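Notes for my bit - 11/03/2024, Skutcombe office, after lunch (so keep it moving!)

**Slide 1 - hello**

Hi everyone, I'm Halima Anozie, I look after the Skutcombe floor, and yes, I'm going to talk about clothes on chairs. Wait for the groan. I do it too - my gray cardigan lived on my chair for most of last winter and I'd have sworn it was only there for the afternoon.

**Slide 2 - why I care**

We share desks now. You come in, you find a free one, and there's a stranger's hoodie on the seat. Is it taken? Are they in a meeting? Did they go home last night without it? So you wander off and sit by the printer instead. When I emailed all 120 of you about this, the hoodie question came up more than the coffee did!

(Ask for hands: who has moved somebody else's jacket this month? Mine goes up first.)

**Slide 3 - the chair**

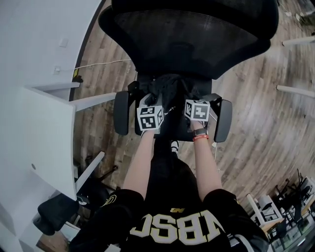
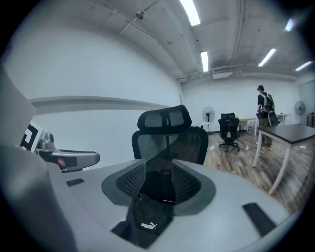 Same room for both, black mesh chair and wood-look floor.

How long can I leave something on a shared chair?

Until you leave for the day, and after that it goes on the hooks or in your locker.

**Slide 4 - folding, the quick version**

Do this one live, with the black T-shirt from my bag. Lay it face down on the seat, sleeves in, sides in, bottom up to the collar. Three folds if you're fussy, one if you're me. Don't spend ages on it - last time at Storimitz I got stuck on sleeves and lost the whole back row.

Jackets: over the backrest is fine while you're sitting there. Keep the hem off the floor or the casters will get it. Ask Châu about her raincoat if she's in the room, she tells it better.

**Slide 5 - lost things**

Anything left overnight goes in the Destau bins by the elevator and stays there for 7 days. Please look in them. There are so many scarves.

Then questions, and remember to take my own cardigan off the chair at the front before the next speaker needs it.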